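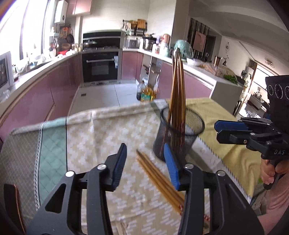 Shelf life is the least understood number on a jar of face cream. The open-jar symbol with "12M" beside it tells the buyer how many months the product should stay in good condition once the seal is broken. It says nothing about how long the jar sat in a warehouse first, and it assumes the cap goes back on.

Water is where most of the trouble begins. A balm made only of oils and waxes gives bacteria and mold very little to live on. A lotion is mostly water, and every dip of a finger adds new microbes to it. A preservative system has to deal with the first load and then with the next one, for months. The usual way to check this is a challenge test: the maker adds known amounts of bacteria, yeast and mold to the finished product, then counts survivors at set intervals over 28 days.

Benex, a small contract lab in Bitville, ran 232 of these tests last year for brands too small to have a lab of their own. Most samples passed on the first try. The failures had a common pattern. The formula had been changed after the preservative was chosen, usually by adding a plant extract or a clay. Both can tie up part of the preservative and leave less of it free to work. Extracts also bring in sugars, which microbes can use as food.

Acidity matters as well. Organic acids such as sorbic and benzoic work well in a mildly acidic cream and lose most of their effect as the pH rises toward neutral. A drift of one unit during storage can be enough to turn a pass into a fail. Makers who measure pH on the day of filling and never again will miss it.

Packaging does part of the job. Nieminen, which sells a single day cream in two formats, moved it from a wide jar to an airless pump in November and kept the jar for refills. The formula is the same in both. The pump lets in little air and no fingers, so the cream meets fewer microbes and the oils in it oxidize more slowly. The drawback is cost, plus a small amount of product left under the piston that the buyer cannot reach. 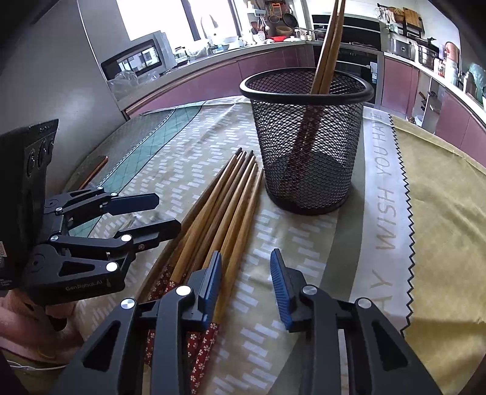 Dusell, which fills jars only, disagrees with the case for pumps and says that a well-preserved cream should survive a wide opening, a humid bathroom and a careless user, and that a pump too often hides a weak formula. Its own cream is tested at the end of its stated shelf life as well as at the start - a step many small brands skip on grounds of cost.

For the buyer, the signs of a spoiled product are plain enough: a sour or crayon-like smell, a change in color, or a layer of liquid on top of what used to be a smooth cream. Contamination can also be present with none of these. A cream used near the eyes should be thrown out on time even if it looks fine, and water should never be added to thin it.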